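About Nukirell

We started with one drawer. Cường Trịnh was trying to find the foil in the shared kitchen at Krūmiņa, and what came out was a tangle of half-used rolls, torn cartons and a lid with no box. He cleared the lot onto the worktop and sorted it, and people have been asking us to do theirs ever since!

These days Nukirell is a small kitchen-order studio with 2 workrooms, one at Krūmiņa and one over the bakery on Ristel Street. We love the unglamorous corners - the wrap, the bags, the clips, the boxes that slide to the back of the shelf. We've sorted 200 home kitchens so far, plus the big staff kitchen at Brivuden, and we still get a kick out of a drawer that closes the first time.

How we work is pretty simple. Everything comes out. Then we lay things on a plain white board, a few at a time, and try them against clear open boxes until each one has a place that makes sense to the people who cook there. Rolls get special attention (they roll, they unwind, they jam the drawer), and we'll happily spend a whole morning on them.

Our beginners' sessions run 75 minutes and restart every September. Bring your worst drawer in a bag. We'll put the kettle on.

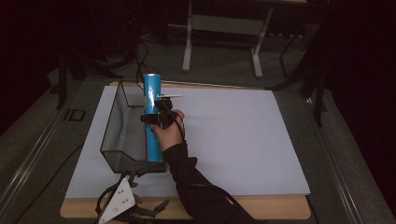
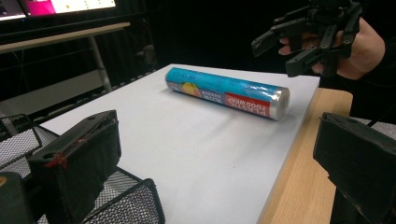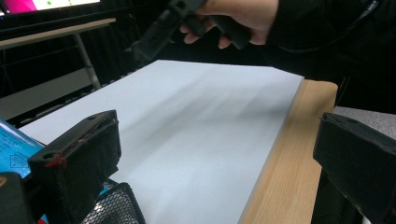

The white board on its wooden top, with food wrap in the second picture.

Page last updated 12/2/21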